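報道関係各位

1月8日(金)
株式会社ピルソープ

調味料の詰め替え販売「ゴネイム量り売り」、取扱店を188店に拡大
新たに乾物とスパイスの小容量サイズを追加

食品卸の株式会社ピルソープ(Pilthorpe)は、地域の小売店向けに提供している量り売りサービス「ゴネイム(Ghoneim)量り売り」の取扱店を、本日より188店に拡大します。あわせて、これまで大容量のみだった乾物とスパイスについて、小容量サイズの取り扱いを始めます。

■ 拡大の背景
当サービスは、商店街の食料品店や個人経営の惣菜店を対象に、塩、砂糖、酢、しょうゆ、乾燥豆などを必要な量だけ販売できる仕組みとして始まりました。昨年10月に実施した利用者アンケートでは2,801件の回答があり、「一人暮らしでは使い切れない」「新しいスパイスを少しだけ試したい」という声が多く寄せられました。特にスパイスは、最小販売単位の見直しを求める意見が目立ちました。

この結果を受けて、当社は販売単位と容器、売り場の什器を見直しました。什器については、限られた面積の店舗でも設置できることを条件に、作業台の高さと奥行きを検討しています。

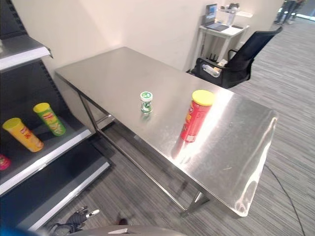
ステンレス製の作業台と、ラベル付きの小型容器

■ 新しい販売単位
乾物は従来1キログラム単位でしたが、今回から500グラムでも購入できます。対象は大豆、ひよこ豆、レンズ豆、押し麦、切り干し大根、干ししいたけです。スパイスはクミン、コリアンダー、ターメリック、黒こしょう、パプリカの5種類で、10グラムから販売します。価格は各店が決定し、店頭に表示します。

容器は持ち込みもできます。持ち込む場合は、洗って完全に乾かしたもの、ふたの閉まるものに限ります。計量の前に容器の重さを差し引きますので、空の状態でレジ横の係員にお渡しください。ガラス容器にひびや欠けがある場合はお断りすることがあります。

■ 売り場の運用
各店には当社の担当者が開始前に訪問し、計量手順、清掃の頻度、アレルゲン表示の方法を説明します。大豆と麦類は専用のスコップを使い、ほかの商品と共用しません。スコップは1日1回洗浄し、開封した原料には開封日を記入します。

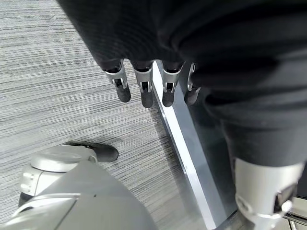

在庫の補充には、子会社の株式会社トレロ(Trero)が運営する配送網を利用します。これまで週1回だった補充を週2回に増やし、1回あたりの納品量を減らします。店舗側の保管場所が小さくて済むほか、開封から販売終了までの期間も短くなります。発注の締め切りは納品日の前々日の正午です。祝日を含む週は締め切りが変わるため、取扱店には別途お知らせします。

■ 担当者のコメント
株式会社ピルソープ 小売支援部長 カリム・エル・イドリシ
「量り売りは手間がかかるというご意見を、取扱店から何度もいただいてきました。今回は品目を一度に増やすことよりも、計量と補充の手順を簡単にすることを優先しました。スパイスの10グラム売りは以前から要望があり、ようやく始められます。春以降は油類についても検討しますが、容器の洗浄方法に課題が残っており、時期は決まっていません」

■ 今後の予定
取扱店は、セムバーグ(Cemberg)地区の商店街を中心に順次追加します。最終的には475店での展開を目標としています。新規の取り扱いを希望する店舗向けに説明会を開きます。参加は無料で、事前の申し込みが必要です。会場と日時は、申し込みをいただいた店舗に個別にご案内します。

すでに取り扱いのある店舗では、現行の品目はそのまま継続します。小容量サイズの導入は任意です。導入する場合は新しい価格表と品名札をお送りしますので、旧価格表は破棄してください。

■ サービス概要
名称:ゴネイム量り売り
対象:食料品店、惣菜店、青果店など
取扱品目:調味料、乾物、スパイス
初期費用:なし(什器は貸与)
契約期間:1年(自動更新)

■ 本件に関するお問い合わせ
株式会社ピルソープ 小売支援部 広報担当
受付時間:平日9時~17時

※記載の内容は発表時点のものです。取扱品目は店舗により異なります。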